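How to Clear Out a Desk Drawer

A shallow drawer fills up with straps, cords and odd bits of fabric faster than a deep one. Set aside 17 minutes and do one drawer at a time.

Pull the drawer out toward you until you can see the back corners. 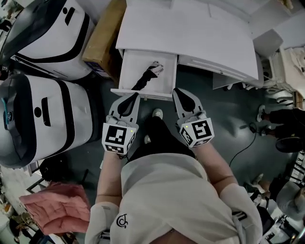
Photo: Corina Ene / Cevutero

Take out long items first. Straps and tubes that lie corner to corner keep everything else from sitting flat. Fold each one in 3 and hold it with a rubber band. Wipe the inside with a damp cloth and let it dry.

Next, pick a spot for whatever doesn't go back. Open shelves work well for small boxes.
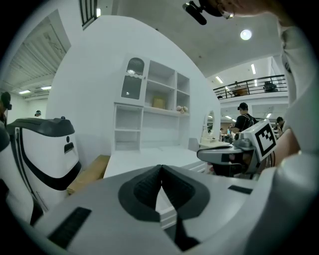 Keep one compartment free for things you haven't decided on, and go through it again in December. Put the folded straps at the front of the drawer, then close it slowly to check that nothing catches.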